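Folding shift gets a new pair of arms at Mirkside resale sorting house

The folding tables at the Mirkside sorting house in Mulville have always been the last stop before the shelves, and the one job that everybody there has done at some point. Since February, one of those tables has been run by two robot arms, and the people who used to stand at it are getting to do a whole lot more with their day.

Mirkside takes in used clothing from drop boxes all over the county, checks it, prices it and sends it out to its shops. There are 51 people on the payroll between the dock, the sorting floor and the back office. Until this winter, 13 of them spent most of every shift folding. Jeans, sweatshirts, T-shirts, more jeans.

"You fold in your sleep after a while," said Vilhjálmur Ásgeirsdóttir, who started on the tables and now runs the floor. "I'd go home and refold my own towels because they weren't the Mirkside way. My shoulders knew exactly what time it was."

The arms came from Nurkine, a small automation outfit that had mostly worked with food packers before it took on clothing. Cloth is a tough customer for a machine. A box keeps its shape when you pick it up, but a shirt slides, bunches and hangs differently every time, and at a resale house no two pieces coming down the line are alike. That's the part that got the Nurkine crew so excited, and it's easy to catch the bug when you talk to them.

"We could have asked for a nice stack of identical shirts," said Mathis Pruvost, who led the setup for Nurkine. "Mirkside gave us whatever was in the bin. I loved it! We had one week where it was nearly all corduroy and I learned more about corduroy than I ever wanted to know."

The table handles everyday pieces only. Anything with beading, lace or a zipper that sticks still goes to a person, and so do baby clothes, which are small enough that the staff can fold them faster than they can hand them over. A worker at the next table feeds pieces in, checks the finished folds and pulls anything that has gone sideways. It isn't quick yet. On a good piece the arms keep a steady pace, and on a slippery one they may try the same corner over and over until someone steps in.

Nobody lost a job over the change, Ásgeirsdóttir said, and that was settled in writing before the first crate was opened. Folders were asked where else in the building they'd like to spend their time. Several picked the mending bench, which had been cut back to 2 mornings a week because there was never anyone to staff it. It now runs every working day, and buttons, hems and split seams that would once have sent a good coat to the rag bale are getting fixed. Others moved to pricing, where there's now time to look up a label or check a lining before the tag goes on.

The shifts have changed too. Folders used to stay at one table from clock-in to lunch. Now whoever is on the floor rotates every 30 minutes, with the robot table as one of the stops, and the rotation has turned out to be the most popular piece of the entire project. Workers who had barely spoken in years are trading places and comparing notes. There's a sheet taped up by the time clock where people write down what the arms had trouble with that day, and it fills up fast. "Hates hoods" was one of the first entries. "Doing better with hoods" showed up lower down the same page.

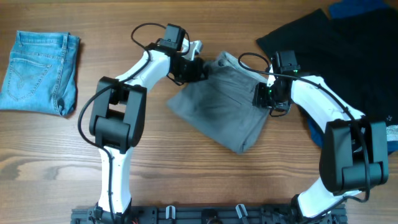 3 min read

Gray, black and denim make up plenty of any day's work at the robot table, with one piece in the grippers and others waiting beside it. Getting the edges to line up is what the staff talk about most. Ásgeirsdóttir asked for folds that would sit straight on a shop shelf, and she was not about to lower the bar for a machine. Early on she'd shake out anything she didn't like and put it right back in the bin.

"She was the best tester we've ever had," Pruvost said. "Also the scariest."

Some of the longtime folders have become the experts the Nurkine crew leans on. They know that you smooth a knit from the middle out, and that heavy denim wants a firm press at the waistband before you turn it over. Those habits were never written down anywhere at Mirkside. Now they're being collected into a short handbook, which will be used to train new hires as well as to adjust the arms. The folders who contribute are paid an hourly bump for that work, and their names will go in the front.

There have been complaints, and they've been heard. The first setup put the feeding table too low, and people were bending more than before, so it was raised. The motors make a thin whine that bothered the pricing team, who sit closest, and a felt-covered partition now stands in between. A few workers also missed the company of the old folding line, where the talk never let up. They've been given a joint break in the morning, all together, with the arms switched off so the room is quiet.

Mirkside's shop on Royer Street has noticed the difference mostly in what arrives mended. Coats are coming in with all their buttons, and the shop has put up a small rack just for repaired pieces, with a tag saying what was done to each one. Shoppers have been asking about it, and one brought in her own jacket to see if the bench would take it. It won't, for now, but Ásgeirsdóttir has written the idea down.

A second robot table is being talked about for later in the year. The floor staff will vote on whether they want it and where it would go. Ásgeirsdóttir expects a lively meeting, and she has already heard from the mending bench, who would like the spot by the window kept for themselves.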